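Wooden brushes going grey and fuzzy, am I oiling them wrong?

gizella_s wrote:
Hello all, I've been reading along for a good while and this is my first proper post, so please be gentle. Over the winter I've been swapping our plastic scrubbing brushes for wooden ones, partly because my gran always had them and partly because I like the feel of them in the hand. The trouble is that the two I keep by the kitchen sink have gone grey at the edges since February, and the wood feels furry when it's damp. I gave them a rub with sunflower oil, which made them sticky and a bit whiffy, if I'm truthful. Is there a better oil, or have I just bought cheap brushes? They came from Putico and weren't dear.

Tímea Oláh wrote:
Welcome, Gizella! Lovely first question, and you've not ruined anything. Sunflower oil stays tacky for ages on a brush, I did exactly the same with a set of spoons once and had to scrub the lot with washing soda. What I'd do is wash them in warm soapy water, let them dry for a couple of days well away from the radiator, then go over the wood with fine sandpaper (I use 300 grit, but whatever you've got in that area will do). After that, a thin coat of raw linseed oil on a rag, wipe off every bit you can, and leave them somewhere airy for 3 days. Lay the rag out flat outdoors to dry and don't leave it scrunched up, as linseed rags can catch fire on their own.

Braulio O. wrote:
Going to disagree with my good friend Tímea, as is tradition on this board. I don't oil mine at all. A washing-up brush lives a wet life and the oil is gone in a fortnight, so you're forever doing it over. What matters far more is how it dries. Hang it up, or stand it so the bristles point down and the water runs away from the wood. Mine used to sit in a little pot by the tap with a puddle in the bottom and they went black within weeks. Now they go in a basket with holes in it and I've had the same one for ages, still reddish-brown and perfectly sound.
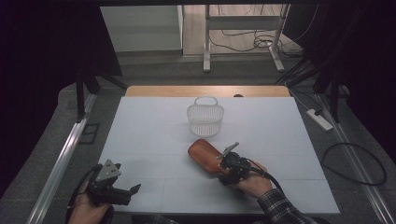

Oval wooden brush and the white mesh basket

The basket is plastic, I know, I know, but it was in the cupboard already and I can't see the sense in throwing it out to buy a wicker one. It has a handle, so the whole lot can be carried out to the back step on a dry day. Any basket with plenty of holes will do the same job.

Ayana D. wrote:
I'm somewhere in the middle with this one. The washing-up brush I leave bare, like Braulio, but the nail brush and the one I use for potatoes both get a little oil twice a year and they're much nicer for it. On the furriness, Gizella, that's only the grain lifting with the wet, and it'll happen to a dear brush as well as a cheap one. Sand it once or twice and it mostly stops coming back. I paid three times as much for one from Somogyi and it went fuzzy in the first week, so please don't feel hard done by!

Gergely Szekeres wrote:
Has anyone tried beeswax? My wife melts a bit into the oil and it does seem to keep the water off longer, although it makes a right mess of the saucepan.

Tímea Oláh wrote:
Gergely, yes, for handles it's lovely, but I'd keep it well clear of the bristles, they clump together and you never quite get it out again. And Braulio, I'll give you the drying, you're right about that. I still say a bare brush looks sad.

Braulio O. wrote:
It's for scrubbing pans, Tímea, it's allowed to look sad.

gizella_s wrote:
Oh, this is all so helpful, thank you! I've got both of them soaking in soapy water as I type and I think I'll oil one and leave the other bare and see how they get on. I've also found an old colander with a broken foot that might do for the drying. Will report back on Tuesday when they've had a chance to dry out.

Ayana D. wrote:
Don't soak them too long, love! A quick wash is plenty, the wood can split if it sits in water.

gizella_s wrote:
Fished them out, thank you. No splits that I can see.

Related threads
Getting limescale off a draining rack
Linseed or tung oil for chopping boards?
Putico dish brushes, worth it?
Washing soda: how much is too much
Where do you all keep your wet cloths?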